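Skallstead Hard Wax Oil, 75 cm by 2 m worktop test

I bought a tin of Skallstead hard wax oil in June to redo a desk top that had gone dull and ringed with mug marks. It had been varnished years ago and the varnish was lifting at the front. Sanding it back took most of a morning. The oil went on the same afternoon.

The tin says two thin coats with nine hours between them. I stuck to that. It spreads easily with a lint-free cloth and stays workable long enough to go back over missed patches. The smell is strong for the first evening, so open a window. Rub off the extra well before it goes tacky — I left one corner too long and had to go over it with a white pad.
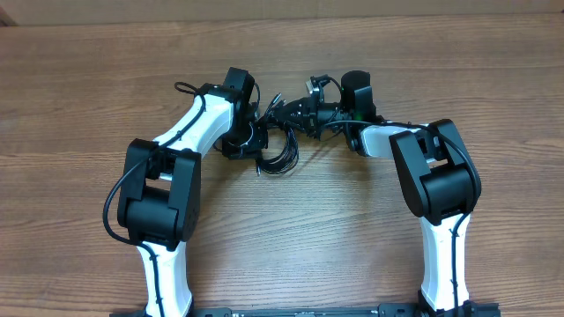
Colour is the thing most people ask me about with oils. Skallstead sells this one as clear, but clear oils nearly always warm the wood up a bit, and you should try it on the underside first. A medium brown with the lighter tan and redder streaks still easy to tell apart, and the swirls in the grain left showing, is what I look for in a finish. Darker tinted oils tend to flatten all that. My neighbour Irfan Qureshi used the Jirkent walnut tint on his shelves and lost most of the pattern.

Day to day it has held up well. Water beads if you wipe it up within the hour. Tea left overnight made a faint ring, which came out with a dab of oil and a light rub. Hot pans will mark it, so use a mat.

Against it: the lid is poor and a skin formed on what was left in the tin within weeks. It also costs more than the Medier oil I used before, although I needed less of it.

I would buy it again for a desk or a side table. For a kitchen worktop next to a sink I would still go for varnish.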